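Fire and general safety walk-round – Narnar House, ground floor and stores
Done by: Fikri Pasaribu
April 17, 2020

1. Fire exits
Front – OK. Rear – opens but sticks at the bottom, needs planing. Asked for this in October as well.

2. Extinguishers
Both in date. The one by the kitchen has no sign over it. Order one.

3. Emergency lights
Ran 30 mins on test. Unit 34 dim by the end – new battery pls.

4. Cupboards and storage
Doors to be shut when not in use, they stick out at shin height. Hinges checked. Binder on the shelf, fine there, but fire log should be kept at the front desk from now on. Nothing to go in front of the electric meter.
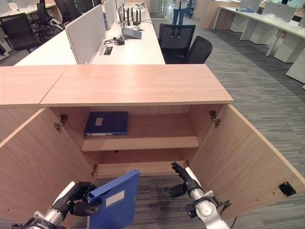

5. Sockets and leads
No daisy chains this time. Kettle lead in kitchen is frayed – taken out of use. PAT stickers missing on 2 heaters in the back office.

6. Floors and worktops
Carpet edge lifting outside the toilets, taped for now. Worktops to be wiped down at end of day, spray is under the sink. Loading bay floor ok, paint lines nearly gone.

7. First aid
Plasters low. Eye wash out of date, binned. Acident book up to date, last entry is no. 93.
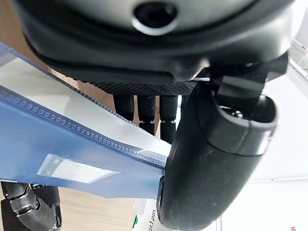
Herman Tarigan asks whether the rear door can wait until the joiner is in for the Kruger job, or does it need doing this week.

This week. It's a fire exit.

8. Still open
Rear door, kitchen sign, eye wash, heater stickers. Recheck when the new battery arives.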